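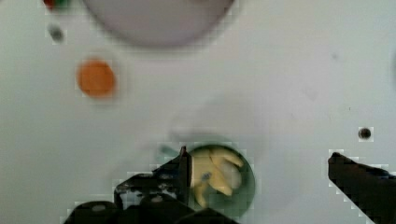
4. Preparing the table before the first weighing

The Wustura kitchen scale can be used on any flat table, but the place where you put it has more influence on the result than most people expect. Please read this section fully one time before you switch on the scale. It is for the models Wustura Home and Wustura Home Plus. For the hanging model, go to section 7.

4.1 Choosing the place

1. Choose a table or counter that does not move when you press on it with your hand. A folding table is possible only if the legs are locked.

2. Take away the cloth, the mat or the paper, if there is one. The four feet of the scale must touch the hard surface directly.

3. Keep a distance of 50 centimeters from the stove, the refrigerator and the microwave oven. The refrigerator motor makes a small vibration, and the last digit on the display will then jump up and down.

4. Do not put the scale under an open window or a fan. Moving air pushes on the pan.

Note: A stone counter is very good. A glass table is allowed, but put the scale near one of the legs and not in the middle, where the glass bends a little.

4.2 Making the scale level

5. Put the scale in its place with the display toward you.

6. Look at the air bubble in the small round window at the back. When the bubble is inside the black ring, the scale is level and you can go to step 9.

7. If the bubble is outside the ring, turn the two front feet. Turning to the right makes the foot longer, turning to the left makes it shorter. The bubble always goes to the higher side.

8. Press softly on each corner of the scale. If one corner goes down, the foot under it is not touching the table. Turn this foot until the movement stops, and look at the bubble again.

Caution: Do not turn the feet while something is standing on the pan. The thread of the foot is plastic and can break.

4.3 Batteries and first start

9. Open the cover under the scale and put in 2 batteries of size AA. The plus and minus signs are printed inside. Do not mix an old battery and a new one.

10. Close the cover until you hear a click, then put the scale back in its place and check the bubble again.

11. Press the ON key for one second. The display shows all segments, then the software number, then 0 g. Wait until the small circle in the left corner of the display stops blinking.

12. Leave the scale switched on for 9 minutes before the first weighing. This is necessary only after the first start, or when the scale comes from a cold room or a car.

4.4 Using your own plate or bowl

You can weigh food in any plate or bowl which is not wider than the scale itself. If it is wider, it can hide the display, or its edge can touch the table or the wall. In this case a part of the weight does not arrive on the pan and the result is too low.

13. Put the empty plate on the middle of the pan.

14. Press TARE. The display goes back to 0 g and a small letter T appears.

15. Put in the food. The display shows only the weight of the food.

16. To add a second ingredient, press TARE again and continue. You can repeat this until the maximum load is reached. The weight of the plate is always included in the maximum load, also when you do not see it on the display.

17. When you take away the plate, the display shows a number with a minus sign. It is the weight of everything you removed. Press TARE one time to clear it.

Note: Dry the bottom of the plate before you put it on the pan. Water under the plate can run between the pan and the housing.

4.5 Checking the scale

We recommend to check the scale after the first start and then once a year. You need an object of which you know the weight exactly. The steel check weight from Dultov, sold separately, is suitable. A closed package of sugar is not exact enough, because the weight of the paper is not included in the printed number.

18. Put the check weight on the middle of the pan and write down the result.

19. Move it to each of the four corners and write down the result every time.

20. Compare the five results. A difference of 2 g is permitted. If the difference is larger, repeat the steps from section 4.2. If it does not become better, please write to the service address on the last page and add your five results to the letter.

4.6 Messages on the display

Lo: The batteries are weak. Change both.

Err 1: The load is too high. Remove it immediately.

Err 2: The scale was not quiet during the start. Switch it off, wait a moment, and start again without touching the table.

- - - -: The scale is searching for zero. If this message stays, something is touching the pan from the side. Very often it is a crumb in the gap. Remove it with a soft brush, never with a knife.

4.7 Cleaning after use

21. Switch off the scale and lift the pan straight up.

22. Wash the pan by hand with warm water and a little soap. The housing can be cleaned only with a damp cloth.

23. Let the pan dry completely and put it back. The arrow on its underside must point to the display.

Caution: Do not put any part of the scale in the dishwasher. Damage of this kind is not covered by the guarantee.

Text of this section: Abrehet Seyoum. Checked by Selamawit Tesfamariam, Thursday, February 13, 2020.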